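FOR IMMEDIATE RELEASE

Mosum brings back the woven basket for July, in one size and one color

BIRKOVBERG, July - Mosum, the home storage shop on the lower floor of the old Sisa building, is putting its rectangular woven basket back on the shelf this month. First batch is 300 pieces. Second batch follows once the first has gone out the door, no date for that yet.

The basket was last sold two summers ago and customers kept asking. At the counter, by phone, one by postcard. Same shape as before: rectangular, rounded corners, flat floor, open top, thick braided rim. Same honey color. What has changed is the rim, which on the old one came loose at the corners if you picked it up by the edge every day. The new border is twisted tighter and tucked back under itself.

"People were bringing me the old ones to fix," said Hường Hoàng, who runs the shop. "I fixed what I could. I had 31 on the list at one point and a glue gun. So we went back and asked for a better border, and it took three tries to get one I liked."

The new baskets were developed with Đồng, the small workshop that has supplied Mosum's trays and lidded boxes for several years. Hằng Lã handles the weaving side there and sent the first two samples back herself before Mosum ever saw them. Sample three had a good rim but the floor bowed. Sample four is the one going on sale.

What it is for

Pretty much anything that ends up on a chair. Hand towels, mail, kids' socks, charging cables, bread for a big table, the remote controls. Mosum is showing it in the shop in four setups: hallway, bathroom, pantry and desk. The pantry one has been the most popular with staff, onions on one side and garlic on the other, with a sheet of paper underneath so the skins dont fall through the weave.

It is an open weave. Worth saying up front. Small things such as rice, beads, and pins want a liner or a dish. A cotton liner will be sold seperately, off-white, ties at the corners, machine washable. Liners are arriving a little after the baskets.

Care

Shake it out over the sink or the yard. Wipe with a damp cloth, dry with another one. A soft toothbrush gets crumbs out of the corners. Keep it off radiators. Do not stack heavy things on the rim.

Nima Vahidi, who set up the shop displays, has been using a sample at home since spring. "Mine is by the front door. Keys, dog leash, sunscreen, whatever mail I am ignoring. I tip it out every couple weeks and start over."

In the shop

The basket goes on sale at opening, 9 a.m., on the first day of the summer tidy-up event. Customers can bring in one messy drawer's worth of stuff (in a bag please, not the drawer) and sort it at the long table with help from Khrystyna-Mariia Onyshchenko, who teaches the shop's evening class on small-space storage. No charge, no sign-up. Table seats are first come. Last time the line went out to the stairs by 10 so come early or come after lunch.

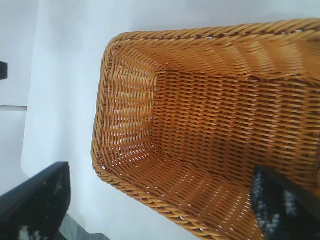
Inside the Mosum woven basket: open weave, flat floor, braided rim.

Orders and pickup

Baskets can be reserved by phone or at the counter, limit four per household for the first batch. 91 are already spoken for by customers on the old waiting list and will be held at the back until the end of the month, then released. If you are on that list you should of had a call. If not, call us.

Shipping is available but the baskets do not nest, so the box is big and the rate is what it is. Pickup is easier. Parking behind the building, ring the bell by the green door.

Wholesale: cafes, guest houses and offices can ask for the trade sheet. Minimum order is six.

"We had a bakery ask if it comes in round," said Warrick Rutherford, who looks after trade orders for Mosum. "It doesn't. Maybe next year. Right now its rectangular and I would like to get these out first."

About Mosum

Mosum sells baskets, boxes, hooks, shelf paper and other plain things for keeping a house in order. The shop is in Birkovberg and open six days.

Media contact: Warrick Rutherford, Mosum press and trade desk. Samples available for photo shoots, please return them. Phone best before noon.

###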